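Workshop Tips: Software for Two-Arm Cloth Handling

Cloth is hard on control software. It folds over itself, hides its own corners and never lies the same way twice. These tips come from our bench, where two arms work with towels and a wire basket. Most apply to any planner.

Split the table in the planner. Give each arm its own half and a shared strip in the middle. Only one arm may hold the lock on the strip. In Tekus the lock is a single line in the task file, and it should time out after 20 seconds so a stalled arm can't block the other one.
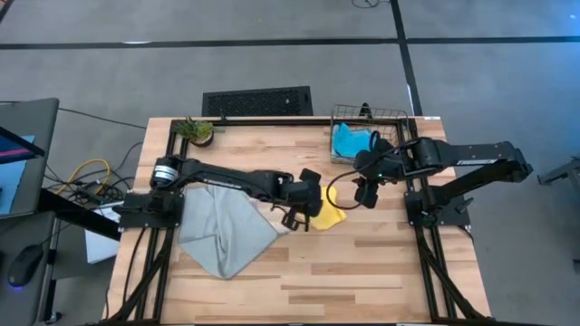 Both grippers near the middle, gray and yellow cloths on the wood.

Segment by color first, then by edge. A plain color mask will separate a yellow cloth from a blue one at almost no cost. Two pale cloths side by side are harder. For those, run the edge model on the overlap only. Running it on the whole table slowed our loop by around 200 milliseconds.

Recheck the mask after every grasp. Pulling one towel moves its neighbors, and an old mask will send the gripper to bare wood.

Leave the plant, the basket and anything else that stays put in the collision map as fixed objects. Add a margin for cables. Ours droop lower than the arm model says they do.

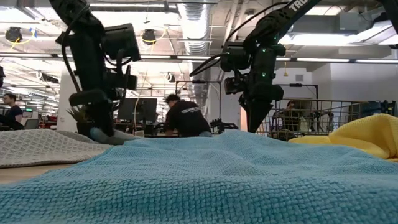 Geetha Joseph

Set the approach height from the top of the fold. If you take it from the tabletop, the fingers plow into a bunched towel before the planner thinks they have arrived. Read the depth again just before closing.

Name your log files by task and cloth color. We had 2,171 runs under plain numbers before Torben Kröger wrote a script to sort them, and we still find strays.

For basket work, switch to the wrist view once the gripper is over the rim.
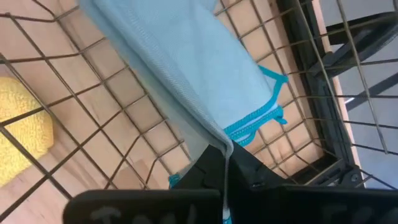
Wire mesh confuses depth software, so mask the basket out by its known position and keep only what is left. Lower the speed limit near the rim as well. We allow 7 retries per cloth, then the program stops and asks for help. Save the settings file before you change the retry limit.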